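Week 6 - Good practice for handheld demonstration capture (soft goods)
Unit notes, Sultness stream
Notes by Nyokabi Bakilana, with corrections by Skye Menzies where she was right

Continues from last week, when we got as far as the difference between a standard and a house rule. Short version for those who were at the dentist: a standard has a number and costs money to read. A house rule is taped to the wall and has usually been written in anger. Today is all house rules.

6.1 Scope

These apply to recording cloth-handling demonstrations with the handheld gripper, in lived-in rooms, on beds and other soft surfaces. Rigid objects were Week 4. Anything with a motor in it falls under the machine safety notes, and you still need your induction signed before you go near one.

6.2 Before you record

Write the task sentence first. "Fold the jumper" is a task sentence. "Do laundry" is a lifestyle. The sentence should name one garment and one finished state, and a stranger should be able to look at the last second of the recording and say whether you got there.

Check the fingertips and wipe the lens. Check both pivots for play. A loose pivot produces data that looks fine until somebody trains on it, and by then you will have graduated.

Do not tidy the room for the recording. The Trorkby set was captured on a bare white table by very organised people, and the policy trained on it had never met a second sock. Clutter stays where it is. What you may remove: mail, medication, screens, family photographs, anything with a name on it.

6.3 Approach and contact

Come in low and with the fingers open. Slow down over the last hand's width. Our limit on blur is a judgement call: if the fingertips and the edge of the garment can both be made out at contact, keep it. If they can't, mark the episode and let the reviewer decide. Don't delete it yourself. Deleting your own bad takes is how the Quezada group ended up with a demonstrator who had never once missed.

Pressing into the mattress is allowed, within reason. Cloth on a bed gives way underneath, so a pinch that would be tidy on a bench often needs a bit of a shove. Bunched fabric at the fingertips counts as contact. It does not count as a grasp until the jaws have closed on it, and the label changes at closure.

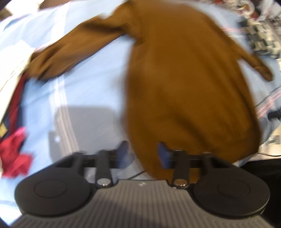
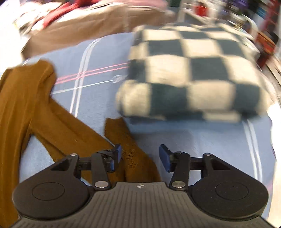
Brown garment on the blue sheet, other textiles left in place. Fingers at the hem in the first; jaws open and nothing held in the second.

For the tutorial, label both using the 6.3 wording. Last November half the group put "grasp" on anything with a finger near it, and we had a long afternoon.

6.4 Episode length and counts

Cap an episode at 48 seconds. If you haven't folded it by then, the garment has won and you should start a new episode. The cap for one session is 200 episodes, which sounds generous until your wrist has an opinion. Swap demonstrators well before that.

The Clillo archive currently holds 2,946 episodes. Please don't quote this as a measure of quality. It's a measure of how much washing we own.

6.5 Failures

Keep them. Drops, double picks and the wrong sleeve all go in, with the failure flag set and one plain line in the notes field. "Slipped off left finger" is useful. "Ugh" is not, though I sympathise.

6.6 Consent and other people's bedrooms

Written consent from everyone who lives there, including the housemate who is never home. It covers the room, the sound and the belongings. Consent can be withdrawn, and if it is, the whole session comes out of the archive - the good takes too.

Reading: house rules sheet, both sides. Labelling exercise due 2nd February, by upload. Skye marks these and she is less patient than I am about spelling.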